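Stunelum House shared lounge – progress report to the Kidatel fund 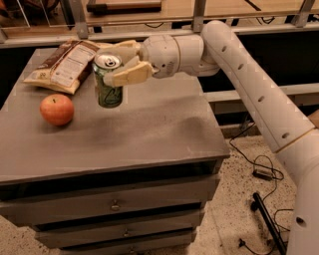
Last updated: September 25, 2025

The snack point in the second-floor lounge has been open since July. It runs from the gray-brown wooden cabinet by the door, and people leave or take what they like from the flat top. An apple, a green can and a snack bag is a fair picture of what gets left there in an afternoon.

Work done in this period

The cabinet was moved from the old print room and its hinges were replaced. Trương supplied the hinges and two spare shelves at cost. We have 209 dollars left of the equipment money, and we ask to carry it over to the next period.

Fruit is delivered every week. Apples go first, pears are slower, and we have stopped ordering bananas. Canned drinks are bought by the case and kept inside the cabinet.

Problems

The top marks easily. It gets a wipe every evening but still shows dusty smudges, and crumpled snack bags get left on it – there is a bin by the window, too far away to be much use. Nhi Đồng has asked Molix for a price on a second bin and a wipe-clean mat cut to the size of the top. We expect the quote within 7 days.

Next period

Fit the mat and place the new bin beside the cabinet. Add a small tray for fruit so that it stays apart from the packets and cans. Put up a notice with the delivery times. Check stock every 3 weeks instead of every 6.

The receipts are in the shared folder, sorted by month. The one for the shelves is still missing and will be added when Trương sends a copy.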